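Chapter 7
Learning from Demonstration: The Two-Arm Case

In this chapter
7.1 Why cloth is hard
7.2 Collecting demonstrations with two arms
7.3 Predicting actions in chunks
7.4 Judging the result
Exercises and further reading

Chapter 6 dealt with one arm and one rigid object. The shape of the object was known, the grasp could be planned ahead of time, and most failures came from errors in position. We now drop both assumptions. The objects in this chapter are clothes, and the work is shared between two arms that have to stay out of each other's way.

A block has a position and an orientation, six numbers in all, and once you have them you know where every corner is. A shirt has no such short list. It can be folded, bunched, or turned inside out, and each of these gives the camera a different view of the same thing. Two garments of the same dark color lying together may look like one. For these reasons the methods of Chapter 4, which begin by fitting a known model to the camera image, are of little use here.

Learning from demonstration takes another route. A person moves the arms through the task many times while the joint angles and camera images are recorded. A network is then trained to produce the next joint angles from the current image. Nothing in this setup requires a model of the shirt. What it does require is a set of demonstrations that covers the states the robot will meet, and much of this chapter is about how to get one.

Our running case is the Sondia study by Nia Griffiths and Miklós Balogh. The task is to move folded clothes between a stack and a bin without undoing the folds. They recorded 300 demonstrations from 2 operators and trained a single policy on all of them. Each run was allowed 40 seconds. The authors started with plain one-step prediction and found that the grippers hesitated near the cloth, opening and closing without taking hold. Predicting a short chunk of actions at a time removed most of this - we will see why in Section 7.3.
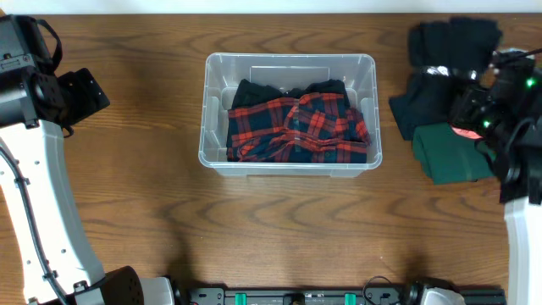
A folded garment can be picked up in several ways that are all correct. One operator may pinch the near edge and slide the other gripper underneath, while another grips both sides at once. If a network is trained to minimize squared error over both kinds of demonstration, it tends toward the average of the two, and the average may be a grasp that neither operator would use. Griffiths and Balogh dealt with this partly through the form of the policy and partly by writing down a grasping rule for the operators before recording began. Section 7.2 compares the two remedies.

You should be comfortable with the notation of Section 6.3 before going on. Readers who have not met supervised learning should work through Appendix B first. The proof in Section 7.3 can be skipped on a first reading, but the exercises on chunk length depend on its result.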